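Cundale pits two robot hand controllers against each other, with dinner plates
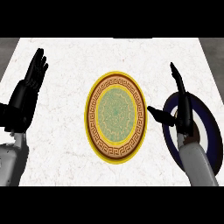 The plate task in simulation, with both hands clear of the ornate plate.

Cundale spent March finding out which of two controllers, one from Zundier and one from Modise, is better at clearing a table. Each gets 1,000 simulated attempts with the same pair of black hands, and simulated china is cheap to replace.

The Modise controller finished 88 percent of its runs. Zundier's managed 20 points fewer, though it was quicker - including, testers note, at dropping things. Thin rims gave both of them trouble.

Real arms come next, at the company's Zirnby lab, where 11 plates have been bought for the purpose. Cundale has not said whether it kept the receipt.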